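Open day at Pever, Brakthorpe – anyone else go?

mill_rat
Went to the open day at the Pever workshop on the Sudside lot this afternoon. Entry was free, parking was not. They ran groups of 10 through the back room, where the Kahsay sorting table is set up. Two arms, some colored baskets, and a bunch of small stuff on the table that is supposed to end up in the baskets. Our slot was 25 minutes and the first part of that was a talk. Wondering what other people thought.

tallow44
I was in the group before lunch. Liked it. The operator let people pick which item went next, and the kids in front got really into it. It is slow though. I timed one pick at 18 seconds from the arm starting to move until the thing was in the basket.

dkb_lathe
18 seconds to put a bit of plastic in a basket. I can do the whole table in that time. Not trying to be rude, but I drove 70 miles for this and the flyer said "automated sorting." What I saw was somebody at a keyboard stopping it every couple of minutes.

mill_rat
The flyer oversold it, I agree. The talk was pretty clear that it's a test bench and not a production line. Did you get the talk?

dkb_lathe
Came in at the end of it. Maybe that's on me. I still think if you invite the public you should show something that's finished.

pinion_jo
Disagree. I have been to plenty of finished demos and they're all the same loop behind glass. I would rather watch one where the operator has to step in. I asked about cables and got a real answer: a block stays the same shape when you grab it and a cable doesn't, so they spend most of their time on cables now. Nobody at a trade booth would talk to me that long.

tallow44
Cables were the best part of our slot too. Our group got to see it try the same one over and over. It dropped it twice and got it the third time, and people clapped.

dkb_lathe
Clapping for one out of three. OK.

grayshed
Question for anyone who was closer than me. Are the arms bolted to the table or to the frame? I'm building something similar at home, a lot smaller, and I can't decide. I was stuck at the back behind a tall guy.

pinion_jo
Frame. It's black extrusion that goes around the work area, and both arms are mounted on that. The lamp is clamped to it as well. The table is just butcher block.

grayshed
Thanks. That settles it for me then. Does the frame shake when an arm stops hard?

pinion_jo
Didn't notice any, but they weren't moving fast enough to tell.

mill_rat
I asked about another date. They said March, same place, sign-up sheet at the front desk again. I didn't see a web form.

dkb_lathe
I'll go in March if they run it faster. If not I'll stay home.

tallow44
Bring a chair if you do. There was nowhere to sit in the hallway.

grayshed
Did anybody get a picture of the table? Mostly I want to see where the arms go on the frame.

mill_rat
Got one, posting it now.
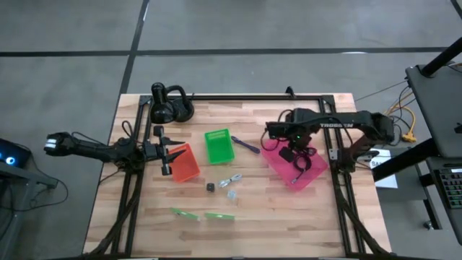
Brakthorpe, 2022-12-10

Left arm is about midway along its side with the gripper toward the orange basket. Right one is folded back in the upper right corner – that's the one with TROSSEN on the link – and there's a black cable hanging from the gripper area down into the pink basket. White cable is still coiled up in the middle of the table. Grayshed, if you put yours together, start a thread and post the frame dimensions. I've got some extrusion left over from the router table and no plan for it.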